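Evening language table moves to the Serrano building

From November the evening language table will meet in the Serrano building, on the second floor, at 6:30 p.m. The old room at Rusano became too small for us. Last season we had 663 visits in total, and this season we are already at 772, so many people had to stand near the door or go home.

Viktória Fekete continues to lead the Hungarian group. Clem Brunton takes over the English conversation group for beginners and asks everybody to bring one short text from a newspaper, maximum one page. The Norwegian group stays small for the moment, but new members are very welcome, also those who only know a few words.

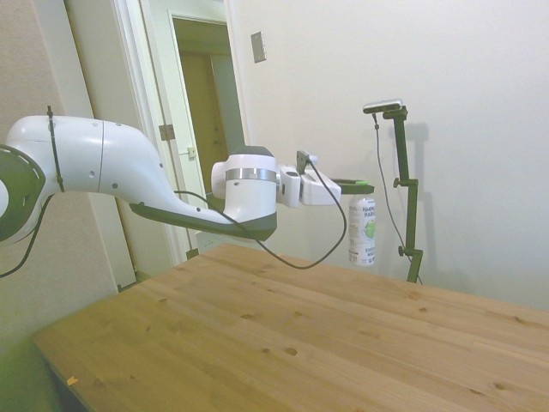
White robotic arm above a wooden table.

Please note that the street door closes at 7 p.m. If you arrive later, call the extension 2145 and one of us will come down to open. Tea and cups are in the kitchen next to the room. We ask you to wash your own cup before you leave.

Members who still have dictionaries from our shelf at Rusano can return them at the first meeting. The two large Hungarian ones are missed the most.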